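Kavico – Offre d'emploi
Sertisseur-joaillier / Sertisseuse-joaillière (H/F), contrat à durée indéterminée

La maison Kavico recrute pour son atelier de Rerau un sertisseur ou une sertisseuse confirmé(e), à temps plein, avec prise de poste en juillet. Le poste est placé sous l'autorité de Citlali Escobedo, responsable de l'atelier.

Missions
La personne retenue assurera le serti griffes, clos et grain sur or et platine, la reprise de montures anciennes et le contrôle des pierres avant montage. Elle participera à la collection Gezer, composée de 109 modèles de bagues et d'alliances.

Profil
CAP ou brevet des métiers d'art, 5 ans d'expérience au minimum. La pratique du binoculaire est exigée. Des notions de gemmologie seront appréciées.

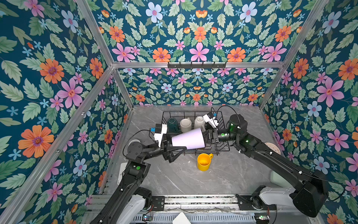
Les candidats présélectionnés seront convoqués à un essai rémunéré d'une journée, indemnisé 400 euros, portant sur le serti d'un entourage. Un exercice de dessin à la gouache complète l'épreuve. Il consiste à composer une broche florale d'après un motif de papier peint à fond bleu canard, dont les grandes fleurs roses à cinq pétales et les feuilles dentelées devront rester identifiables. L'outillage personnel est admis.

Candidature
Le dossier comprend un curriculum vitae, une lettre de motivation et des photographies de travaux personnels. Il est à adresser à Leobardo Palacios, service du personnel, au plus tard le 4 mars 2018. Les dossiers incomplets ne seront pas examinés.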